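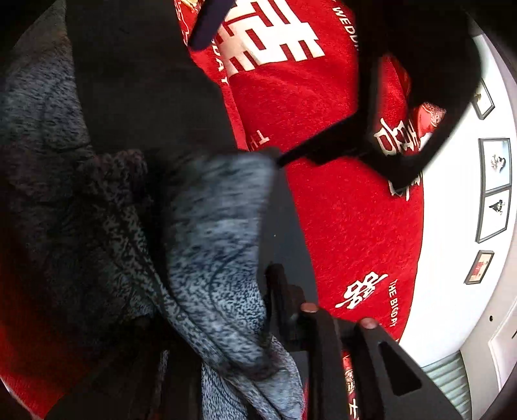 Which cover goes on the bed in the guest room before the family arrives?
The red one with the double happiness characters, and the fleece blankets are kept folded at the foot end for the night.

Home | Residents | Minutes | Linen room | Contact

Flernov House, shared household
Minutes of the household meeting, 8/14/23
Place: the sitting room on the upper floor
Chair: resident of the corner room. Minutes: resident of the back room.

1. Minutes of the last meeting

The minutes were read and accepted with one correction. The dryer was repaired in February, and the earlier text gave a different month.

2. Bedding for the guest room

The household discussed how the guest room must be prepared for the wedding guests. The parents of the bride will sleep there for 3 nights. It was agreed that the red wedding bedspread will be used, the one with "THE BIG DAY" printed on it. One resident asked if the English words are suitable for older guests. The resident who bought it answered that the large white characters are what the parents will look at, and that they have already seen the bedspread on a video call and liked it. The question was closed.

It was asked which way the bedspread should lie, as the characters on it are not all in the same style. Decision: the calligraphic one goes nearer to the pillows. If this does not look well on the day, the chair may change it without a new meeting.

The bedspread should not be ironed on the printed side. It can be ironed from the back, with a thin cloth between.

3. Fleece blankets

There was a longer discussion on this point. The dark charcoal blanket and the lighter grey-blue one have both been lying on the beds since spring and they leave fluff on everything. On red fabric the fluff is easy to see. Some residents wished to put both blankets away until autumn. Others said that the guest room is cold in the early morning, also in summer, because it is on the north side.

Decision: both blankets will be washed separately from the red things, shaken outside, and folded. They stay in the guest room but they do not lie on the bedspread in the daytime. The grey-blue one has threads which must be looked at before washing. If they are loose they should be cut with small scissors and not pulled.

Action: resident of the front room, before Thursday evening.

4. Washing of red textiles

It was reminded that new red fabric can give colour in the first washes. Last year a set of white towels became pink and had to be used for cleaning. The rule from now on is cold water, a short programme, and nothing white in the machine. The Trisitz detergent for dark colours is on the shelf over the machine. There are 2 bottles and the opened one should be finished first.

A resident asked if vinegar helps to keep the colour. Opinions were different and no decision was made.

5. Things left on beds

The meeting agreed that beds in the shared rooms are not a place to put bags, belts, straps and outdoor clothes. This was already agreed before, but it is not followed by all. There are hooks behind the door, and the long bench in the corridor is free. Small red items for the wedding should be kept together in the flat box from Maillard, on top of the wardrobe, so that the family can find them on the morning.

One resident wished it to be written that she does not agree with the word "all". It is written.

6. Costs

The household fund stands at 2,488. From this the meeting approved the purchase of new pillow cases in plain red or plain white. The Prundadley shop has both, but the white ones are thinner. The person who buys should feel the cloth first and keep the receipt. Dry cleaning of the bedspread after the visit was also proposed. It was postponed until we know if it needs it.

7. Storage after the wedding

The bedspread will be folded with the print inside and stored in a cotton bag. Plastic bags are not wished, as the cupboard is a little damp. The couple may of course take it to their new flat. They will be asked after the visit and not before, so that they have one thing less to think about.

8. Other matters

The window in the linen room does not close well. The landlord was informed by letter and has not answered yet. More than 14 wooden hangers are missing from the corridor wardrobe, and residents are asked to look in their own rooms.

The next meeting will be held after the guests have left. The meeting was closed at nine in the evening.

Comments

backroom: I forgot to write that the spare pillows are under the bench. Please don't look for them in the linen room.

third_floor_left: Vinegar works. My aunt has used it on red cotton for years and her sheets are still red.

corner: It works on cotton, but do we know that ours is cotton? The label is very small, I will read it tomorrow.

third_floor_left: Two hangers found. They are back in the wardrobe.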